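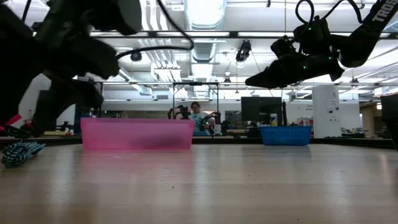

Why Does Stuff Need a Home?

Hi! Declan Flanagan here, and I want to talk to you about bins and baskets. I know. You were hoping for volcanoes. The volcano page is coming in March, I promise, but stick with me, because sorting is one of my favorite things in the world and I think it could be one of yours too.

Let's start with the pink bin at the back of the table. It's a wide plastic tub, and it's translucent. That's a great word, so say it out loud: trans-LOO-sent. It means light can get through, but you can't see through it perfectly clearly, the way you can with a window. Wax paper is translucent. So are some shower curtains, and so is a gummy bear if you hold it up to a lamp (go try it, then eat the evidence).

Off to the right of the tub there's a blue basket, and it's smaller and lower. It's plastic too, but it has a mesh pattern, with lots of little holes. So we've got two containers on one wooden table, and they're good at different jobs.

What is a tub good at?

A tub with solid sides is good at keeping small things in. Beads, building bricks, puzzle pieces, dry rice, those tiny doll shoes that always end up under the couch. If it can roll or slip through a hole, put it in a tub.

I learned this the hard way. When I was eight, I had a marble collection with 239 marbles in it (I counted them all the time, it was kind of my hobby), and I decided to keep them in a basket with big gaps in the weaving. I carried that basket down the stairs one morning before breakfast. You can probably hear the sound in your head already. My dog Tovis hid behind the washing machine until lunch, and I was still finding marbles when I was in middle school!

What is a mesh basket good at?

Holes let air in and out. They let water out too. That makes a mesh basket a super place for bath toys, swim goggles, or plastic cups you've been using in the sandbox. When something damp sits in a closed tub, the water has nowhere to go, and after a while it starts to smell like an old sponge. In a basket, the air can move all around it and carry the water away bit by bit. Grown-ups call this evaporation. You've seen it happen to puddles.

Holes also make a basket lighter, because there's less plastic in it. And sand falls right through – so shake it outside, please, and not over the rug.

Why the color matters

Pink and blue are really easy to tell apart, even from across a room, even when you're half asleep. That makes color a kind of label that you don't have to read. Little brothers and sisters who don't know their letters yet can still help if you tell them "animals go in pink, cars go in blue." Some people have trouble telling certain colors apart, so if that's you or somebody in your family, draw a picture on each container as well. A big drawing of a dinosaur works for everybody.

Labels can be numbers too. Over on the right, there's a tall white cabinet with a small 4 near the top. Once a cabinet has a number, you can say "look in cabinet 4" and you don't need to say "the tall one, no, the other tall one, next to the thing." My local library has 764 picture books, and every one of them has a sticker on its back edge. I asked the librarian how long it takes her to find one I want. She had it in my hand in 25 seconds.

So how do you sort?

First, get everything out on a flat place like a table. A table is nicer than the floor because you don't have to bend over, and you won't step on anything. (Have you ever stepped on a building brick? I have. I made a noise like a goose.)

Next, choose a rule. This is the big secret of sorting. A rule is just a question you ask about every single thing. Is it soft? Does it have wheels? Could it roll off the table? Pick one question and stick with it until the pile is gone.

Then go through your things one at a time. Yes goes in one container, no goes in the other. Don't stop to play. I always stop to play, and that's why it takes me all afternoon.

What about the tricky ones?

There's always something that doesn't fit. Take the teal and black thing coiled up on the left side of the table, with the zigzags on it. It could be a rope, or it could be some kind of strap. Would you put it in the tub or the basket? Under the rule "is it bendy?" it's a yes. Under the rule "could it roll off the table?" I'd say no, but my niece says a coil could roll if you stood it up on its edge, and we argued about that all the way through dinner.

By the way, coiling is a smart way to put away anything long. If you just drop a jump rope in a box, it gets twisted around everything else in there. Wind it in circles first, all going the same way, and it stays much calmer.

Try it at home

Find two containers that are different from each other. A shoebox and a colander are perfect, but ask before you borrow the colander. Gather up one drawer's worth of stuff and sort it with one rule. Then tip it all out and sort it again with a different rule. Did anything change places? Which thing gave you the most trouble?

One kid wrote to tell me she sorted 300 buttons by how many holes they had, and then had to start a brand-new pile for the ones with no holes at all, just a little loop on the back. Those are called shank buttons. Go check your coat and see which kind you've got!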